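Sun 30 August

Press day. Came in at nine to finish the second color on the Msimang broadside and got further than planned, so writing it down while it is fresh.

Left off Friday with the black locked up and the packing at the thickness Keir set. First pull this morning was heavy on the left side, so heavy that the serifs on the 12 point filled in. Took out one sheet of tissue, moved the form over a pica, tried again. Better but the bottom three lines were now light. Ended up cutting a strip of onionskin and pasting it under the tympan behind those lines only. Six pulls to get there. Should have done the makeready strip first and left the packing alone.

Ink: the red from the new can is stiffer than the old one. Worked it on the slab a good ten minutes with a dab of reducer before it would lie down on the rollers. Color is a little more orange than the proof Nandi signed off on. I put the two side by side at the window and again under the lamp, and left her a sheet of each. If she wants the old red there is enough in the old can for this job and no more.

Paper: we have 132 sheets cut and damped for this run. They had been under the boards overnight and the middle of the stack was right, the top few too dry. Put the dry ones back in with a wet blotter between. Edition stays at what we agreed, the rest are spoilage and gifts.

Register held all morning. The pins Keir made from brass shim are much better than the taped card ones. One slipped after lunch and I lost two sheets before I noticed. Glued it down again and put a weight on it while I cleaned the type.

Sorts: short of lowercase k in the Fimen face, again. Swapped in two from the poem we printed in February, which was still standing in the galley. That means the February poem can't be reprinted until we get more, so somebody please write that on the galley label before it gets pulled by mistake. I have put a slip of paper there for now.

Also reset line 14. There was an "n" upside down for a "u" that all three of us had read past. Checked the earlier proofs and it is in every one of them. 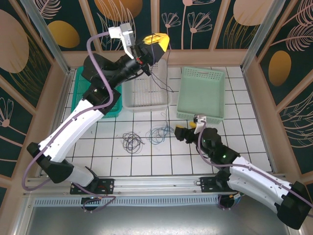 Trimming and folding I left for tomorrow. The red needs at least a night on the rack, likely two if the weather stays this damp. Tried a fold on a spoiled sheet and it cracked a little along the spine, against the grain. Turned the next one the other way and it folded clean. So the Mekemeo chapbook covers, same stock, need to be cut the other way around from what is on the plan. I have crossed out the old cutting diagram and penciled the new one next to it. Keir, please check my numbers before you touch the guillotine.

Thread for the chapbooks came from Brosonitz. It is the unwaxed kind. I ordered waxed, the slip says waxed, the spool is not. We have beeswax in the drawer so I will run it by hand. Invoice is number 957, in the tray, not paid yet.

Washed up with oil first and then a very small amount of solvent. Rollers off the bed and on the hooks. Rags in the metal can. The small roller has a flat spot starting near one end - it shows up as a pale band on solids, fine for type. Worth asking what recovering would cost.

To do:
Nandi to choose the red
More k's, Fimen 12 point
Wax the thread
Dry sheets back out of the blotters by noon
New tympan sheet before the next job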